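Flarmont trial, bench notes, April, 4 p.m.

OK, so the Flarmont kit has been on the bench long enough for me to have opinions. For anyone who missed the thread: it's the two-arm rail package Didalon wants to sell us, and we have it on a 30-day trial. The quote is $3,000 without the extended warranty. I'd skip the warranty, but let's argue about that later.

Unpacking was painless. The manual is not great (the calibration section refers to a screen I never found), but support wrote back the same afternoon and sent the right page. I reran the zeroing on both arms after lunch and the numbers held, so I moved on to sorting toy bricks by color.
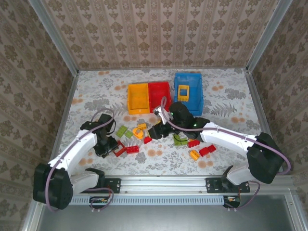

Drina Lab, Small Automation Group

Red, yellow and blue bins at the back, bricks spread across the middle. The green ones don't have a bin yet, so decide what we want to do with those before the next long run! I'd vote for leaving them on the table as distractors.

Things I like: the grippers, the rail mount, and how fast you can swap a finger. Things I don't: the purple cables. They loop a lot, and I keep wanting to tie them down — I'm holding off until I've asked Didalon how much slack the wrist needs.

The log is at 1,981 pick attempts as of this afternoon. I haven't split it by arm yet. Fu's export script chokes on the timestamp column, so somebody please look at that before I start doing it by hand in a spreadsheet.

Still to do: price spare fingers, try the frame pieces on their own, ask if the trial can be stretched a couple of weeks.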